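The Forever Countertop

My neighbor Leokadia Kubiak is redoing her kitchen, and for most of March I have been hearing the word "timeless." The cabinet man says it. The showroom says it. The brochure from Gistano, which she lent me and wants back, says it on the cover and then again inside, next to a drawing of a faucet.

I have lived in three houses and every one of them had a timeless kitchen in it when I moved in. The first was almond Formica with a strip of oak along the edge. The second was green granite, shiny as a bowling ball. The third, where I still live, had cream tile with dark grout, and I can tell you that whoever chose it believed in it, because they ran it up the wall and around the window and into the pantry, where only the flour would ever see it.

So I am suspicious of the word. I think it is a sales word, and I think it does a particular job. If you tell a person that a counter will cost a lot and look dated in a while, she will think hard about the money. If you tell her the counter is timeless, she can divide the price by the rest of her life and it comes out cheap. Leokadia did this sum for me on the back of an envelope. She used 27 years. I asked where the 27 came from and she said it was how long her mother had kept hers.

Well, yes. Her mother kept hers because it was paid for. I have met very few people of that generation who kept a kitchen out of love. They kept it because it worked, the drawers opened, and there was a roof to fix. The stuff was not especially good either. My own mother's counter had a burn next to the stove the size of a saucer, and she put the bread box on it and that was the repair.

What has changed, as far as I can see, is that we now expect the surfaces in a house to say something about us. I don't know who started this. I knew a contractor, Wayne Ouellet, now retired, who used to say that customers in his early days asked him whether a thing would hold up, and by the end they asked whether it was warm. He meant the look of it. He never did learn how to answer. He would say it was as warm as the room.

Wood is supposed to be the warm one. It is also supposed to be the honest one, and here I start to lose my patience a little. A plank is a nice thing. I like planks. But the wood surfaces on offer are small pieces glued up into big ones, then sanded and finished by machine, and there is nothing wrong with that except the language that gets draped over it. The card in the showroom talked about forests and grandfathers. It had a line about "the memory of the tree." I looked on the back for the part about what to do when you leave a wet pan on it overnight, and there was nothing on the back.

I asked the young man at the showroom. He said it would "develop character." I have owned enough old furniture to know what that means. Red wine is character. The ring from a paint can is character. If the buyer is going to be charged extra for a material that stains, then I suppose somebody had to come up with a way of saying so that sounds like a benefit – and they have done it very well.

Stone gets the same treatment in the other direction. Stone lasts forever, they say, and it does, in a quarry. In a kitchen it lasts until the next owner walks in with a tape measure. A friend, Itziar Manzano, sold her place after putting in a stone counter that she was told would pay for itself. The buyers had it out before the first summer was over. She drove by and saw it in the dumpster, in two pieces. It was perfectly good. It would have gone on being perfectly good for 1000 years, which did her no good at all. 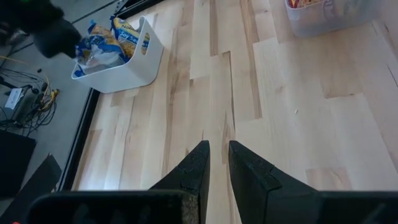
Pale boards with a few darker streaks, in strong daylight.

I admit that a light wood with the sun on it is a pleasant thing to look at, and I understand the pull. I have felt it myself. Two winters ago I spent $500 on a wooden top for the little cart by my back door, and I oiled it faithfully for a while, and then less faithfully, and now it holds the mail. It looks fine. It would look the same if I had spent fifty.

People who disagree with me on this, and there are several on my street, say I am being stingy about beauty. Remedios Villalobos told me that a person stands at a counter every day of her life and ought to enjoy it. That's a fair point and I have thought about it more than I let on. I would only say that she has a plain white counter with a chip in it, and she cooks better than anyone I know, and I have never seen her look at it.

What I would like is for the trade to talk plainly. Say how long the finish is good for. Say which stains come out and which do not. Say that the color is popular right now and may not be later, and let people buy it anyway, since most of them will. I don't believe sales would drop by much. Grown people buy cars every day knowing they will wear out.

Leokadia has picked the wood. She likes it, it is her money, and the old one really was in bad shape around the sink. I told her to ask them for the care instructions in writing before she pays the balance. She said they had told her there was hardly anything to do. I said that in that case it should fit on one page, and she could tape it inside the cupboard door.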